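Trucos para estanterías y libros (apuntes rápidos)

Polvo primero. Siempre de arriba abajo, con brocha de pintar seca, de las suaves. El plumero lo reparte por toda la casa y ya.

Libros que huelen a cerrado: bolsa grande, un vasito con bicarbonato dentro, 7 días. Que no toque el papel. Si sigue oliendo, otra tanda. Lo aprendí de Consolacion Cabanatuan, que tenía una caja entera del trastero así y salvó casi todo.

Manchas de dedos en tapas plastificadas – paño apenas húmedo y secar enseguida. En tapas de tela ni agua ni nada, goma de borrar blanca y paciencia.

Baldas: si son de madera clara, jabón neutro muy diluido, 15 minutos con la ventana abierta antes de volver a poner nada encima. Yo en abril les paso cera, capa finísima. Si te pasas se pegan las cubiertas, me a pasado.
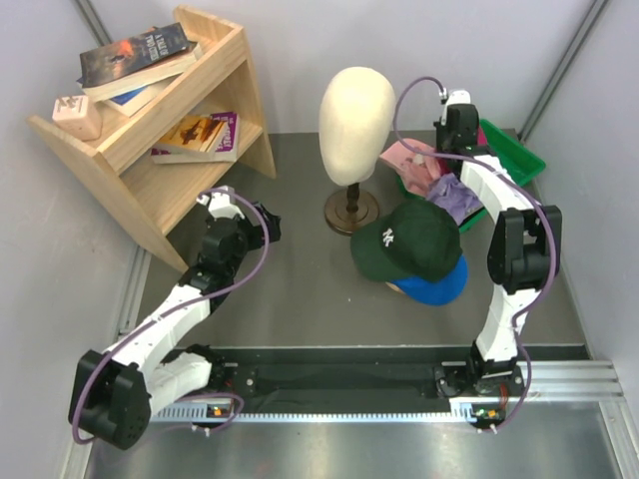

Estantería de madera clara, dos niveles, con libros tumbados.

Tumbados o de pie? Los grandes y pesados, tumbados, que de pie se les vence el lomo. Pilas bajas. El más ancho abajo, claro. Los de bolsillo aguantan de las dos maneras pero sin apretar, tiene que entrar un dedo entre libro y libro.

Sol directo no. Los lomos rojos son los primeros en irse.

Estantería que cojea: fieltro adhesivo en la pata, cortado a medida. El cartón doblado dura dos semanas. Tornillos flojos – palillo con cola blanca en el agujero, cortar a ras, 20 minutos y atornillar otra vez sin forzar. Luego esperar a mañana para cargar peso.

Pececillos de plata: saquitos de lavanda, renovar cada poco, y sobre todo ventilar. Con humedad no hay lavanda que valga.

Mas cosas de armarios otro día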